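Right, a thread about the tithing talk we had on Tuesday evening, because I said I'd keep quiet and I've lasted one night.

For anyone who doesn't know it, Skedside is a small church. I've been going for 6 years and I like it. I'm saying that first so you know this isn't a man throwing stones through somebody else's window.

The visiting speaker came from an outfit called Kanagaratnam. They run a course on what they call the Overflow Promise. Give the first tenth, before rent, before food, and what comes back will be more than what went out. He meant money. He was quite clear that he meant money.

His proof was a slide. 1,216 households had done the course and written in to say they were better off afterwards. I put my hand up and asked how many had done the course and not written in. He said that was a very good question and moved on to Malachi.

I'm no scholar, but I've read Malachi. It's four chapters long and most of it is God being cross with the priests. The people running the collection get a far worse telling off than the people paying into it. That part didn't make the slides.

Then a lady stood up and told us she'd given her last forty quid and a cheque had come the next morning. I believe her. I also know how long a cheque takes in the post, and somebody wrote that one before she opened her purse.

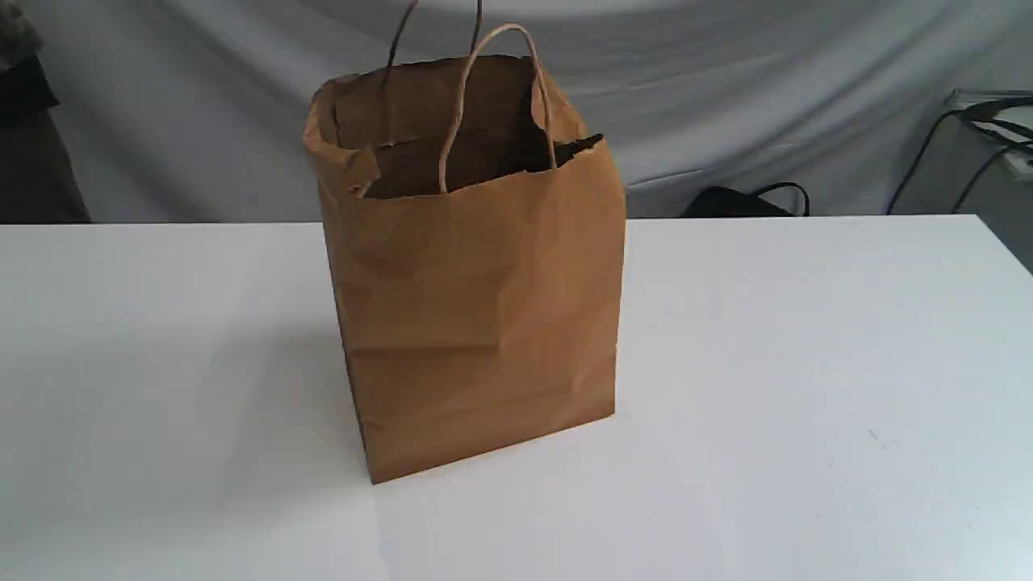
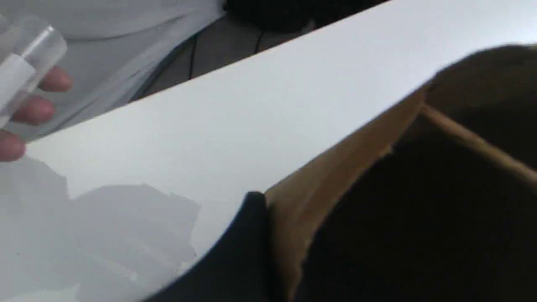
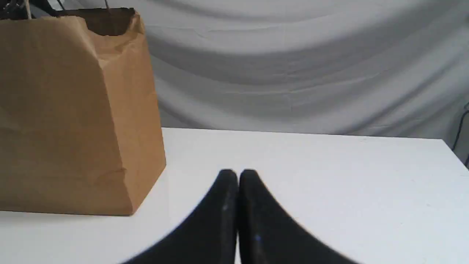
What bothers me is the other side of it. If the giving brings the money, then anyone who's short must not be giving properly. He didn't say that out loud. He didn't need to. I could see two families working it out for themselves, and neither of them can spare a tenth of anything.

I've been one of those families. Years ago at Coredham we had a man come round with much the same talk under a different name. I gave what I couldn't afford for most of a winter. The boiler went in December and I lay awake wondering what sin I'd done to the boiler.

Somebody will reply "but the widow's two coins". Go and read what comes just before it. Jesus has been warning about teachers who devour widows' houses, and then along comes a widow handing over all she has to live on. I've heard it preached as a fundraising story my whole life. I'm less and less sure he was pleased by what he saw.

And yes, I do give. Every month, by standing order, which I'm told is less spiritual than an envelope. I give because the roof needs keeping on and people need feeding, and I'd be embarrassed to ask for a return on it.

The course, by the way, is £191 a head. There's a workbook. You're to pay for it on top of your tenth, and I did ask.

A friend over at Tilwood tells me they ran it last year. Their giving went up by 1,809 pounds over the spring and dropped below where it started by the autumn. Make of that what you like. It's one church and I wouldn't put it on a slide.

Our own minister, to be fair to her, looked uncomfortable all the way through. I spoke to her at the door and she said she'd booked him on a recommendation and hadn't seen the material. I think that's true. I also think she should have seen the material.

A couple of you have messaged to say I'm being cynical and that faith means trusting. I do trust God. I was asked to trust a man with a clicker, and I'd like to be allowed to tell the two apart.

Janaka Howlader replied asking if I'd say all this at the members' meeting. Yes, Janaka. I've already asked for it to go on the agenda. If they say there isn't time I'll bring it up under any other business, after the bit about the car park.

Muting this now, I've got tea to cook. Be kind to each other in the replies, please, and leave the lady with the cheque out of it.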